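Fold it on the table

Opinion, and I have maybe twenty minutes before somebody wants dinner, so this will be quick.

The bed is a bad place to fold blankets. There. Said it. I grew up folding on the bed, my mother folded on the bed, everyone I know folds on the bed, and we are all wrong. The mattress gives. You press a crease in and it rolls right back out at you. You lean over at that low height and by the fourth blanket your back has opinions of its own. And then it's late, you're tired, the stack is sitting where you need to sleep, so it goes on the chair. Where it lives until September.

The dining table is right there. Flat. Hard. Hip height, or near enough. Used for meals maybe two hours a day and for mail the rest of the time.

My friend Farzana Kodikara thinks this is disgusting, by the way. Laundry where people eat. I've heard the whole speech. But it's clean laundry! It came out of the dryer. Your sleeves have been on that table all week and they've been on the bus too. Wipe it, dry it, fold, done. If you wouldn't put a clean blanket on your table then I have questions about the table.

The cloth matters more than I used to think. Bare wood is fine but it snags if there's a rough spot, and crumbs hide in the grain. Plain cotton slides around under you, so you pull the blanket and the whole cloth comes too, salt shaker and all. What works is a cloth with a clear cover over it. Smooth, wipes down in one go, nothing gets into the stitching. A gray quilted pattern with diamonds and little stars, say, under something clear and glossy. Old fashioned, sure. Ese Obi calls it grandma plastic. Grandma was folding for seven people and knew what she was doing.

And diamonds are a free ruler. Line your edge up with a row of stitches and you can tell if you've gone crooked before you're three folds in.

Now, fleecy stuff. Thick soft cream colored things that won't hold a line. People fight these. They want it sharp like a hotel towel and it's never going to be sharp. Let the top edge be wavy. Get the layers more or less stacked on one side, press the air out with your forearm and stop there. Good enough is the standard. It's a blanket.

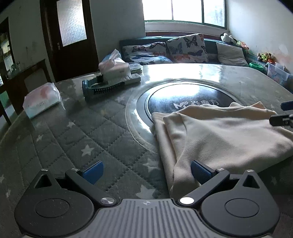
The centerpiece problem

Biggest argument in my house. Binta Adeleke, who I love and who has lived with me for years, will not move a centerpiece. Folds around it. Folds over it, lets the corner of the blanket lie right across the thing and carries on. I used to take everything off the table first, tray, candles, the lot, and line it up on the counter like I was moving out.

I've come around to her side, mostly. Clearing the table is the step that kills the habit. If folding one blanket means first relocating four objects, you won't fold the blanket, you'll drop it on the couch and say later. A low round tray can stay put. Use the half of the table that's free. If a bit of fleece lands on it nothing terrible happens, you lift it off at the end.

Tall stuff, no. Vases, no. Anything with water or wax in it goes. I learned the wax one the hard way, and that throw is now the dog's.

Obinna Chukwu wrote to me last time I brought up laundry and said the real answer is a folding board, the flat plastic kind. Fine for shirts. Try it with a blanket. You'd need one the size of a door, and then where does the door go?

Two people is better than one, I'll give everybody that. One on each end, corners together, walk in. But mostly there's one of you, its nine at night, and the table holds the other end for free.

So the bed people can write in, I know you will. Binta wants the table back for dinner now anyway.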